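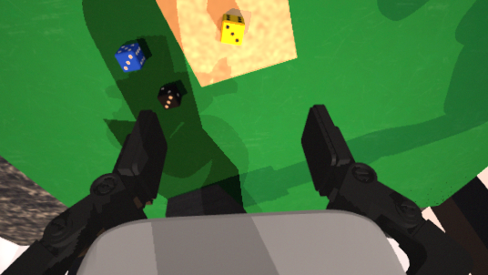
I've given up on long board games, and I feel lighter for it. There, I said it. My sister bought me Brivov last September (a big box, 117 cards, a rulebook I could have propped a door open with) and we played it exactly once. It took until midnight. I spent most of that time waiting for my turn while my brother-in-law worked out what to do with his sheep.

Give me dice! Give me something I can explain while the kettle boils. People who love the heavy games get a little sniffy about this, and they always say the same thing, that dice are just luck. Well, sure. Luck is why my niece can beat me and why she wants to play again. When she loses, she blames the roll and goes off to find the cookies.

My neighbor Pornthip Suksawat disagrees with me on all of this, loudly, usually over the fence. She says a game should make you think and that if I want luck I can buy a lottery ticket. Fair enough, but she also drives to Flastlow twice a month for a game that seats 8 and needs a spreadsheet, so I'm not sure we're after the same evening.

I do miss one thing about the big games, and that's the planning. You sit there with your secret idea and feel very clever for an hour. You don't get that with dice. You get shouting, and somebody crawling under the couch to see whether it landed on a five or a six, and a long argument about whether the floor counts. In our house the floor doesn't count. At my mother's it does, and she won't be moved on it.

Anyway, Brivov is in the hall closet if anyone local wants it. All the sheep are in there.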